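Rescued Seal Pup Won Returns To The Sea At Lamholm

15/08/2018

A gray seal pup found alone on the rocks below Prudimwood in April was released this week from the beach at Lamholm, after nearly four months in the care of the Lillau Seal and Seabird Station.

The pup, a female, was named Won by the station's night staff. She weighed 39 pounds when she was brought in, far below what a weaned pup of her age should weigh. She had a deep cut on her left front flipper, an infection in one eye and a cough that the station's vet put down to lungworm.

A couple walking their dog reported her early in the morning. They kept the dog on its leash, stayed well back and called the station's hotline. A two-person team drove out from Lillau and watched the pup for several hours in case she moved off by herself. By the afternoon the tide had come in around her and she had barely lifted her head, so the team carried her up the beach in a stretcher.

For the first nine days she was fed a fish and electrolyte mix through a tube. The station says she fought every feeding, and staff took this as a good sign. She was offered whole herring in the second week and ignored it. She began to take fish from tongs a few days later, and by the end of the month she was eating from the pool floor without help.

The flipper took longer. The wound was cleaned twice a day and had to be reopened once when an abscess formed under the skin. Part of one claw was lost. The vet does not expect this to affect her swimming or her ability to haul out on rocks. The eye cleared up with drops and has normal sight.

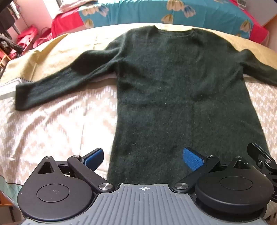

Vol. 22, No. 8

Won spent her last six weeks in the large outdoor pool with three other young seals. Pups raised alone can have trouble competing for food, and the station moves them into a group as soon as they are free of infection. Staff stopped feeding by hand and threw the fish in at different times of day and at different ends of the pool. Contact with people was kept to weighing and health checks.

She passed her final exam last week. Blood tests were normal, and she had been off all medicine for long enough to meet the station's release rules. She was fitted with a small numbered tag, 1640, on a rear flipper. The tag carries no transmitter. It will let observers identify her if she is seen on shore or comes into care again.

The release took place shortly after high tide. The crate was set down facing the water and the door was opened. Won stayed inside for several minutes, then came out, stopped on the wet sand and turned back toward the crate. She entered the water on her second try and surfaced once beyond the breakers before swimming north along the point.

Lamholm was picked over Prudimwood because the beach is quieter in summer and has a colony of gray seals on the skerries offshore. Dogs are banned on the northern half of the beach until the end of the season. The path from the parking lot was closed for the morning and has reopened.

The three seals that shared the pool with Won are still at the station. Two are expected to be ready for release in the fall. The third, a harbor seal with a jaw injury, is eating well but will need another X-ray before a decision is made.

The station has also started work on a second quarantine room. The present room can hold only a few animals at a time, and in April two pups had to be sent to another center farther down the coast. A grant has covered the floor and drains. The station is still $3000 short of the cost of the water filter and is taking donations at the front desk in Lillau and by mail.

Old towels and bedsheets are welcome as well, if they are clean and have no zippers or buttons. The station cannot use pillows or comforters.

Anyone who finds a seal on the beach is asked to stay at least 100 yards away, keep dogs on a leash and call the station before doing anything else. Seals of all ages come ashore to rest, and a pup on its own may not need help. It should not be covered, fed, or pushed back into the water. Callers should be ready to give the location, the approximate length of the animal and any wounds they can see from a distance. A phone picture taken with the zoom is useful to the team.

The viewing window over the outdoor pool is open to visitors every day except Monday. The quarantine area and the treatment rooms are closed to the public.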